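Stokberg
Open positions - Safety and Reliability

Fault Review Technician (hand-held grippers), fixed term

Location: Garkberg workshop, with home visits
Hours: 31 per week, including Wednesday evenings
Contract: 6 months, starting in October
Reports to: Hardware Safety Lead

Why we are hiring

In the spring we had two incidents with hand-held grippers during tidying sessions in private homes. In both cases the fingers kept closing after the operator had let go of the trigger. One operator had a thumb pinched between the grip pads and needed a dressing. The other was not hurt, but the object being held was crushed and the tool could not be opened until it was unplugged.

We stopped all home sessions the same day. An outside review by Debnath found that the trigger return spring could stick when packaging dust got into the handle. It also found that operators had reported slow release 127 times before the first injury, and that most of those reports were closed without anyone inspecting the tool. The spring has been replaced by a different part. The way we handle reports is still being fixed, and that is the main reason for this job.

Sessions have started again on a reduced schedule. The work is ordinary household tidying: picking up wrappers, boxes and small items from the floor and putting them away.

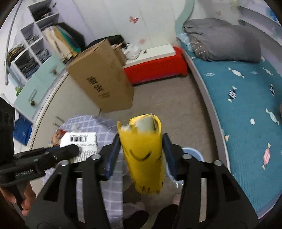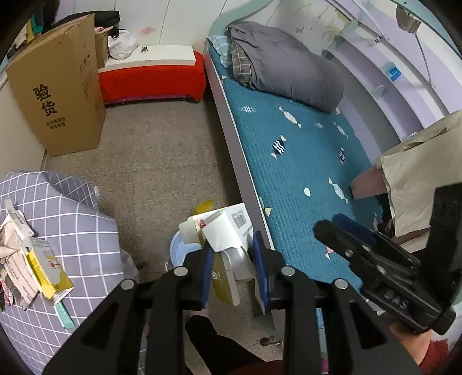

Tidying work in a bedroom with hand-held grippers.

What you will do

Read every fault report that comes in from operators and decide whether the tool has to be pulled from use. Reports about slow release or pinching are always treated as a stop.

Open up returned tools, clean and inspect the trigger, fingers and pads, and write down what you find. A report may only be closed after a physical inspection.

Go along on home sessions, usually two a week, and watch how the tools are held and what gets into them. Torn plastic wrap and loose paper are the items we know least about.

Try to reproduce faults on the bench. Some will not come back - we want those recorded too.

Keep the fault log in Destano up to date and go through open cases with the session planners every Wednesday at 4 p.m.

What we need from you

At least 2 years of hands-on repair or test work. It does not have to be in robotics. People who have fixed power tools, bicycles, medical equipment or printers have done well here.

Clear written English. Operators read your findings, so they have to make sense to someone who has never opened the tool.

You must be willing to stop a session when a tool is not right, including when the planner would like to finish. You have the authority to do this from your first day.

A driver's license. The job involves kneeling, working close to the floor and carrying tool cases up stairs.

What we offer

Paid training on the bench before your first home visit, a workshop place of your own, mileage for all travel, and pay for the full session if you stop it early. The contract may be extended, but we cannot promise that now.

How to apply

Send a resume and one page about a fault you tracked down, or one you could not find. Use the form on the Stokberg jobs page and choose "Fault Review, Garkberg." Selected applicants will spend a paid half day in the workshop looking at a returned tool with us. Please tell us if you need anything changed so that you can take part.

The incident summary and the Debnath findings are sent to everyone invited to the workshop.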